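FOR IMMEDIATE RELEASE

Medamum opens a Saturday table for people who would like to set one

Medamum, the tableware lending library that has spent two years handing out plates to anyone with a card and a reasonably firm grip, will start a weekly practice session this September called The Laid Table. It runs Saturday mornings in the back room, it costs nothing to members, and no one will be asked to fold a napkin into a swan.

The session came out of a complaint. Cauã Miranda, who runs the lending desk, had noticed that people were borrowing full party sets and bringing a good part of them back still wrapped. The plates went out to dinner. The trays and the little bowls mostly stayed in the crate.

"I asked one member why she never used the pink tray and she told me she was saving it," Miranda said. "It's plastic. I don't know what she was saving it for."

The Laid Table is the library's answer. Members get a tabletop, a small pile of borrowable pieces and 15 minutes to make something they would be willing to eat at. After that the pile goes to the next person, who is free to have much better ideas. There is no prize. An early plan for a prize was dropped when it became clear that staff would be the only ones competing for it.

Fiorella Farina, who picks the stock and will lead the sessions, has built the first month around trays. She has strong feelings about trays, and the board has asked that this release contain only some of them.

"A tray is a small table you can change your mind about," Farina said. "Put a bowl on a bare table and it looks like you forgot to put it away. Put the same bowl on a tray and people start asking what's for lunch."

The starter pile is deliberately plain. It has trays in two colors, small white pieces, a round steel bowl with low sides, and a pink vase on a clear scalloped foot. The flowers in the vase are artificial, a position Farina defends on the grounds that they have never once needed her on a Sunday.

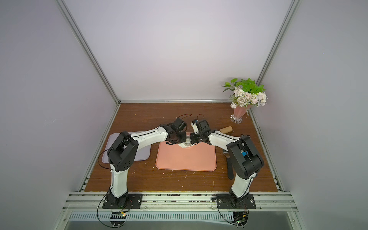
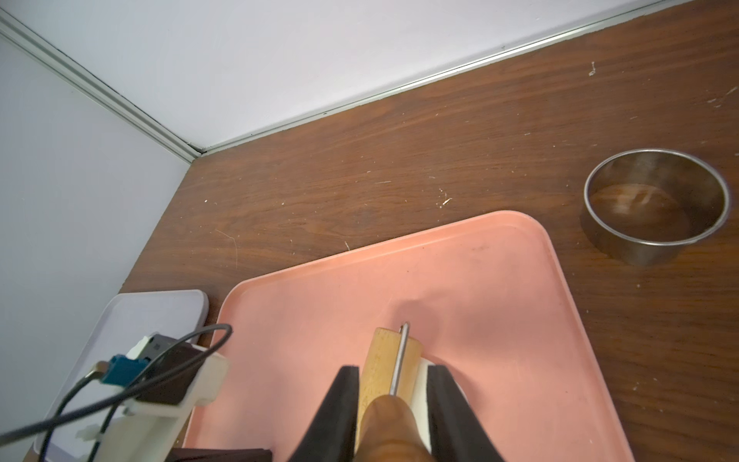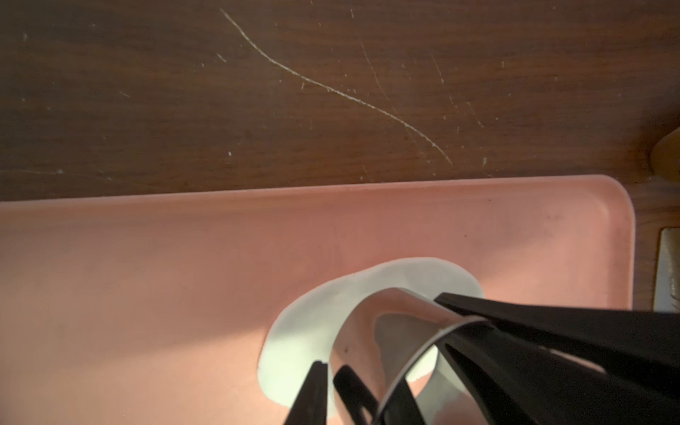 The tabletop itself has come in for some discussion. It is brown, it has a strong grain, and it has plenty of scratches. Two members of the board wanted it covered with a cloth. Farina pointed out that most people eat at a table that has had a life, and that anyone who can make a scuffed one look good will have no trouble with a new one. The cloth has been put back into circulation and can be borrowed like anything else.

Later sessions will move on to serving for a crowd, eating outdoors without chasing your plates across a lawn, and a morning given over entirely to what to do with one nice bowl. That last one has already drawn more interest than the other two put together, which the library is choosing to take as a comment on the price of bowls.

Two local makers are lending a hand. Mustonen, the woodworking shop next door, will supply serving boards for the outdoor session and has asked for them back in the shape they left in. Dratico, a small print studio, is making a pocket card with notes on what goes well with what. Farina wrote the first draft. Dratico has gently let her know that it will not fit on a pocket card.

Medamum holds 2,063 pieces at present, counting lids. Lids are counted apart from the things they belong to, following an argument in the library's first winter that neither side wishes to reopen. Everything used on Saturdays can be borrowed afterward on a regular card for the regular loan period, and late returns will be met with the usual sigh.

Spoons, forks and ladles are also in the catalog, under Long Things. The library knows how this sounds. A better name was invited from members last spring, and the suggestions are being kept in a drawer.

Members can sign up at the lending desk or just come in. Those who are not members yet can join at the door on the morning, provided they bring something with their address on it. Children are welcome and tend to be better at this than their parents. Coffee will be served in borrowed cups, which must be returned before leaving the building.

About Medamum

Medamum lends plates, bowls, trays, vases and other table goods to households, clubs and anyone who has invited too many people. It shares its building and its one good sink with Nelum, a community kitchen, and the two remain on friendly terms.

Press contact: Cauã Miranda, lending desk, Medamum. Please call in the morning. The afternoons are for washing up.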